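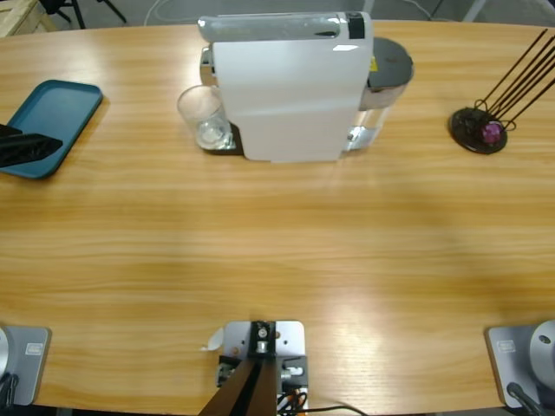
Olbridge, November

Noticeboard > House meetings > Minutes

Minutes of the kitchen users' meeting, Rikness House

Present: Eero Suominen (chair), Jonalyn Enriquez (minutes), and users from both floors. Apologies were received from the Cornus office, who sent their views by email.

1. Minutes of the last meeting
Agreed as written, apart from the spelling of Ahonen, which has been corrected.

2. The coffee table
The capsule machine has now been on the wooden table for almost six weeks. Eero asked whether people wanted it to stay there or go back on the worktop by the sink. Most wanted it to stay. The table is a better height and there is room to put a tray down. Cornus would prefer the worktop because it is closer to the tap, and this was noted.

It was pointed out that the machine currently sits near the far edge of the table with its back facing out. Two people said they liked it that way, as the water tank is easier to get at. Others find it awkward to reach over for the buttons. No decision was made. Whoever uses it may turn it, provided the lead is not left stretched across the table.

3. Glasses
There was a long discussion about glasses. The clear drinking glasses are meant for water and cold drinks, but they are often used under the spout as well. Jonalyn had looked for anything on the packet they came in about hot drinks and the packet has gone. Eero proposed that coffee be made in cups until we know. This was agreed, with one against.

Glasses left on the table at the end of the day should go back to the cupboard, including clean ones.

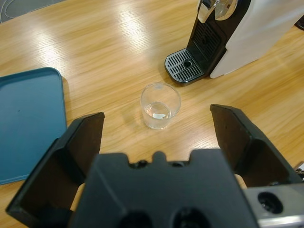

Jonalyn Enriquez

4. Water tank
The tank is to be refilled by the person who finds it low. It should be emptied before the house closes for the holidays and left with the lid off to dry. Descaling was last done by Ahonen when they delivered the machine. They have quoted for a yearly service and Eero will bring the figure to the next meeting.

A question was asked about filter jugs. Olbridge water is hard and the kettle is proof of it – but a jug would need its own space in the fridge, and the fridge is full. Left for now.

5. Tray and utensil stand
The blue tray is for carrying things to and from the meeting room. It has been turning up on chairs and once on the stairs. It lives on the coffee table, at the left-hand side.

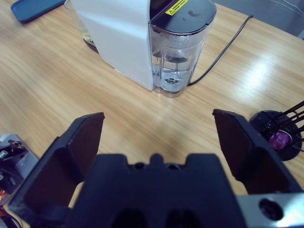

The black wire stand stays on the table too, on the right. There was a request to move it to the drawer unit, but the drawers stick and people give up on them. Small items should not be dropped into the base of the stand, as they get knocked about when it is moved.

6. Money
The kitchen fund stands at £282. Capsules are still the largest cost. It was agreed to keep the price per cup as it is until the spring and to buy two new tea towels.

7. Any other business
The table marks easily. Please wipe it along the grain with a damp cloth and avoid the green scourers. Eero has a tin of oil and will do the top when the house is quiet.

The meeting closed at 5.40. The next one will be in the meeting room, as the kitchen was noisy.

Filed under: Kitchen & shared spaces, Minutes

Comments

upstairs_back: I was the one against on glasses. I have used one for my espresso all year with no trouble.

Eero Suominen: Noted. If you still have the box from the set you bought, let me see what it says.

Marguerite: Can the tea towels be dark ones please?

T. from Cornus: We would still like the worktop, but thanks for putting it in the minutes.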